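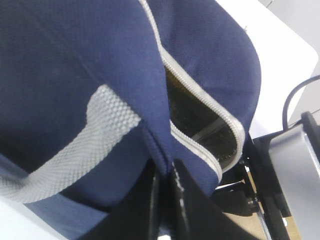
Taslow Bill Tracker

Taslow is a subscription service for people who need to follow new laws while they move through a state legislature. You choose the subjects you care about, and Taslow sends you a message when a bill on that subject is introduced, changed, sent to the floor or voted on.

In the last session the service followed 2,433 bills. Each one has its own page with the full text, all earlier versions, the sponsors and the roll call votes. Changes between two versions are marked in color, so you do not need to compare them by hand.

What is included
Alerts by e-mail, every morning at 8
Hearing calendar for House and Senate
Vote history of each member
Export to spreadsheet
Up to five users on one account

Price
$49 per month, or $213 for the short session plan. The short session plan does not include the vote history.

Summaries are written by our editors, Maja Górecki and Gayan Gunawardena. They explain what the bill would change and do not give an opinion on it. If you find a mistake in a summary, please use the link at the bottom of the bill page.

Accounts from the older Plevis service can be moved to Taslow until October. Your saved searches will be kept, but the private notes must be exported first. For questions about moving an account, write to Reynaldo Soriano at the support desk.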